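June 5, 2026 — notebook, simulation bench

Today I worked on the rules for the fridge task together with Ashok. The old rule sheet was one page from February and it was written for the open table only. Inside a fridge the arm has shelves above and below the hand, and the sheet says nothing of this.

What we agreed, so I don't forget:

- Speed limit changes at the front edge of the shelves. Outside, the normal limit. Inside, slow mode, and the planner must not switch back until the whole gripper is out again.
- The elbow stays outside the compartment. If the planner gives a pose with the elbow past the front edge, the run is rejected before it starts.
- The door angle is fixed at reset. No run may begin with the door in a random position until Lamduan finishes the door check.
- Contact with a shelf counts as a fault, also when the object is lifted correctly. Chalerm wanted only a warning. I understand his point, but on the real arm we can't accept it, so I wrote fault.
- One target for each run, named in the run file before the start. Changing the target later means a new run number.

I rendered the approach to the red cup on the middle shelf, to see how much space the wrist really has.
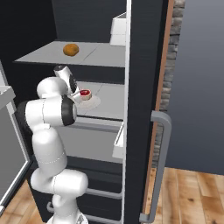 *Approach to the cup on the plate, middle shelf. Arm stays in front of the fridge, only the hand end goes in.*

With this pose I am mostly content. The fingers come from the left and point down to the cup, so the upper shelf is the thing to watch when the arm lifts. Jhun asked if the plate is part of the target. For now no: the plate is an obstacle, and the rule about shelf contact applies to it too. I wrote this in the sheet because two people already understood it differently.

Numbers from the batch with the old rules: 800 runs started, 545 finished without any fault flag. I don't want to compare this with the new batch directly, the definition of fault is not the same. Please, if somebody copies the number to the Skonora report, copy also the version of the rule sheet.

Small problem: the log writes the reason of rejection only for the first rule that fails. When a pose breaks two rules we see one. Sunee will change it to write all of them.

Still open:

- Who may override a rejected run? My proposal is two names in the log — the operator and one other person.
- Shelf clearance value. I left the field blank, I prefer blank to a guess.
- Repeat the same approach with 4 door angles, after the door check is ready.

The new sheet is in the shared folder as draft. Ashok reads it first, then Chalerm.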